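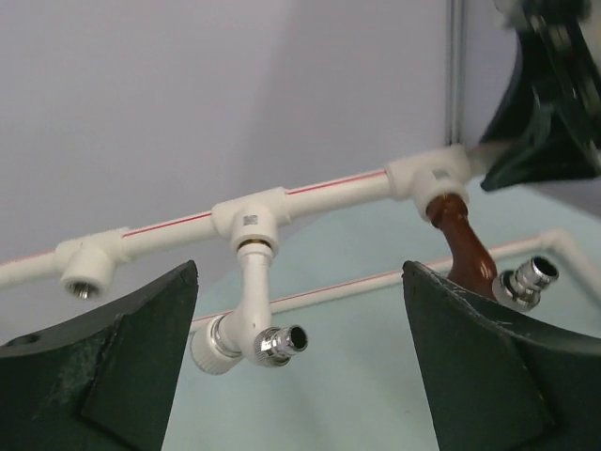

Cut the whole thing out and start over, came the advice across the counter at Floretti when I asked how to close off one outlet on a white plastic line like mine. I would love to hear that there is a gentler way.

Capping one open tee on a white plastic pipe with a red stripe

soggysocks_rorkness
April 14, 2018
Viewed 598 times

Hello everybody, and thank you in advance for reading all of this, because I do go on. We bought a little house outside Rorkness in December, and it came with a utility room that the previous owners had clearly been in the middle of doing something with. There is a run of white plastic pipe with a thin red stripe along it, and it has three tees with their outlets facing down. The middle one has a white elbow on it, going to a white nut with ridges on one side and a chrome quick-connect on the other. The one to the right of that has a shiny brown fitting that curves like an S. And then the one on the left has nothing at all, just an open outlet with metal threads up inside it.

The water to that line is shut off at a valve in the next room, and it has been since we moved in. I would like to turn it back on so we can use the middle outlet for filling buckets and rinsing out the mop. So the left one needs to be closed, and closed well – there is a cupboard going underneath it where I plan to keep the good tablecloths and the Christmas linens, and I do not want to find out about a drip the hard way.

My questions are these. Can I simply screw a plug into those metal threads, or does a plastic pipe like this need something special that gets melted on? Do I use the white tape, and how much? I have a pair of wrenches and I am not afraid of them, but I have never done more than change a faucet washer and hang a showerhead. I also would not mind knowing what the brown piece might be for, if anybody has met one. I have left it alone so far, and I'd be happy to go on leaving it alone.

One more thing, and then I'll let you go. The pipe looks to be the kind they join with heat, and I do not own the tool for that and would prefer not to buy one for the sake of a single hole.

copperandcoffee
Marked as helpful by the person who asked

Welcome to the house, and please don't cut anything! If there are metal threads inside that outlet, you are in luck. A tee like that is made so the plastic part gets joined to the pipe and the threaded part takes an ordinary screw-in fitting. Closing it is a matter of a plug, some tape, and a calm half hour. No melting needed, at least for this part.

First, get the right plug. Half-inch and three-quarter-inch are the usual sizes on household lines, and the trouble is that half-inch threads don't measure half an inch anywhere you can reach with a ruler. They're bigger than that across. Also check which thread standard you have. If the fittings were imported (a lot of this striped pipe is) the threads may be the metric-country kind, and an American half-inch plug will go in for a turn or two and then bind up, and you'll think it's tight when it is only crossed. If anything is printed on the tee or along the pipe, copy it down exactly and take it to the store. I'd buy brass, because a brass plug in a metal insert feels right under your fingers and you can tell when something is wrong. Mine came to 17 dollars for a bag of assorted ones, which was silly of me, but I've given half of them away to neighbors.

Then open the middle outlet, if it has any way of being opened, and put a bucket under the left one before you touch anything. Lines that have been shut off for months can still be holding a good cupful, and valves that have sat a while don't always close all the way. If water keeps trickling out of the open tee, stop there and look at the valve first. Tape on wet threads is a misery.

Wipe the threads in the tee with a dry rag and run the plug in by hand with no tape at all. It should turn easily for a few rounds and then snug up. That's your test that the threads match. Take it back out, wrap the plug with the white tape in the same direction it will turn going in, five or six wraps, pulled snug so you can see the threads through it. I leave the very first thread bare so no shreds go into the line.

Now the part I want you to be careful about. Put one wrench on the plug and use the other to steady the tee, gently, with a rag between the jaws and the plastic. What goes wrong on these is the metal insert getting twisted loose inside its plastic collar, and when that happens you really are replacing the tee. Hand tight, then one turn or a bit more with the wrench. If it weeps later, take it out and tape it again. Don't just keep cranking.

Turn the water on slowly, a quarter of the way, and go look. Then all the way, and go look again. Fold a paper towel under the plug overnight and see if it has a spot on it in the morning. I would give it a full week before the tablecloths go in – I love a good tablecloth too, and I've lost one to a drip I was sure about.

basement_waffles

Had the same open outlet when we moved in. Put a plastic plug in it, no tape, it was fine. Might have been fine because the line turned out not to be connected to anything. So check that, I guess. Jesero paste is nice if you hate tape, but read the tin to see that it's okay with plastic before you smear it on.

threebuckets

I agree with nearly all of the long answer, so I'll only add a few things it didn't get to.

A red stripe on this kind of pipe usually goes with the hot-water type, but I have seen people run cold through it all over the house because they had a stack left over. Don't trust the color. When you turn the valve back on, keep your hand out of the way until you know what's coming.

On the middle one, try the ridged nut by hand only. It's the sort that is meant for fingers, and if there's a washer inside that has dried out, no amount of squeezing with pliers will help. A new washer is pocket change. With the quick-connect, find out whether it shuts itself when nothing is pushed into it. Some do and some don't, and the ones that don't will fill your shoes. Have the bucket there before you open the valve, or fit a hose first.

As for the brown one, I can't tell you. I've seen an S-bend used as a drain trap and I've seen one used just to get around an obstacle, and I wouldn't want to guess about yours. Before the water goes on, look at where its far end goes. If it's open, it needs closing every bit as much as the left one does, and you'd hate to plug the one so nicely and have the other let go on the floor.

And if the insert does spin on you, a plumber with the heating tool can swap one tee pretty quickly. Hodoroagă did ours and had it finished before lunch, with time to look at the water heater as well. So even the worst version of this isn't starting over.

soggysocks_rorkness

Oh, thank you all, this is so much kinder than the counter. I'll write down whatever is printed on the pipe tonight and go looking for a plug, and I'll check the far end of the brown piece before I so much as breathe on the valve. It hadn't crossed my mind that it might need closing too. The linens are staying in their box upstairs for now.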